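Re: [handheld-demos] Folding episodes: how much variety before quality suffers?
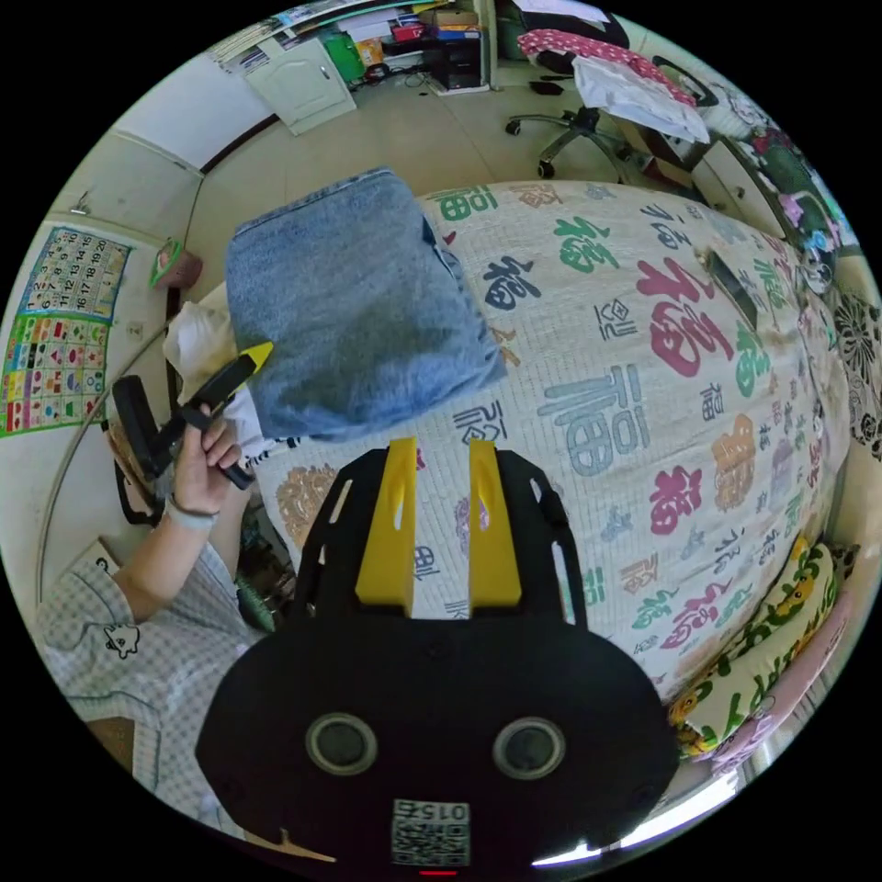

Hello Omolara, hello all,

Thank you for the long message, and sorry that my answer took some time. I wanted to read our own notes again before I write something wrong to the whole list.

Omolara Bako wrote:

> We have now 1341 episodes of folding from the Kinnunen set and the
> policy is still weak on everything which is not a T-shirt on a plain
> table. My feeling is that our operators became too good. They fold
> every time with the same path, same speed, same height of the hands.
> Do you ask your people to vary on purpose? And do you clean the
> surface before each episode, or leave things as they are? At Ultell
> they told me a clean surface is better for the first training, but
> I did not see numbers for this.
>
> Second question: for two hands, do you keep the episodes where only
> one hand is doing something useful?

I will try to answer in the order of your questions.

About variation on purpose. We tried it, and I would not do it again in the way we did. We gave the operators a sheet with instructions such as "start from the left sleeve" or "fold slowly". After some weeks we saw that they were thinking about the sheet and stopped in the middle of a fold to remember what comes next. These stops are in the data, and the policy learned them very well. It stopped too, with the cloth in the air. Now we change the place and the clothes, and we let the person work as he or she likes. In homes we fold on the bed, because this is where many people fold anyway. The bed cover can have a very busy print, with large characters in many colors, and denim on such a cover gives another problem than a white shirt on it.

About cleaning the surface. We leave the pillows, the phone and so on where they are, with one rule: nothing may lie under the garment that will be moved together with it. If a second cloth is under the first, the operator must decide before the start if it belongs to the task, and write this in the note field. Earlier we did not have this rule, and Woo-jin Byun had to look through a large part of the Trosasance batch by hand to find out which cloth was the target. I don't wish this to anybody.

I can't say if the people at Ultell are right about the first training. We made one comparison, with 1000 episodes on each side, and the clean side was better on the clean table and worse on beds. But the two sides also had different operators, so please don't quote me on this.

About two hands. Yes, we keep them. When one hand waits, it is also information, for example that it should stay out of the way while the other one presses the fold. What we throw away is when the waiting hand hangs down and its camera sees only the floor or the operator's clothes for most of the episode. In our filter the limit is 8 seconds without interruption. This number is only from looking at examples, there is no theory behind it. You can find the filter in the Fitard scripts, it is the one with "idle" in the name. Please check the units in the config, the old version counted in image frames.

One more point which you did not ask. Please look at how your labels are connected to the left and right side. Each of our grippers has a printed code on the body, and the session file says which code is left and which is right. In September we found a group of sessions where the operator had changed the two grippers between the hands after the lunch break, and the file still had the order from the morning. The trajectories looked perfectly normal one by one. Only when we played both sides together, the hands were crossing through each other. Almost all of these could be repaired by exchanging the names, but it cost Woo-jin a lot of patience. Since then we ask the operator to hold the two codes in front of each other's camera at the beginning of every session – it takes a moment and the check script can read it.

For your weak policy, my advice would be to collect less on the T-shirts and to start with trousers and towels, also from a start position that is already half folded. We have very few of these ourselves. If you make such a batch, I would like to exchange it against ours with the same license as last time.

I did not understand your remark about the height of the hands. Do you mean the height over the table in the calibrated coordinates, or compared to the body of the operator? With a low bed most people bend down and the view is then quite different. If you have a plot of this, please send it to the list and not only to me, Woo-jin would like to see it too.

Best regards from the folding side,
Min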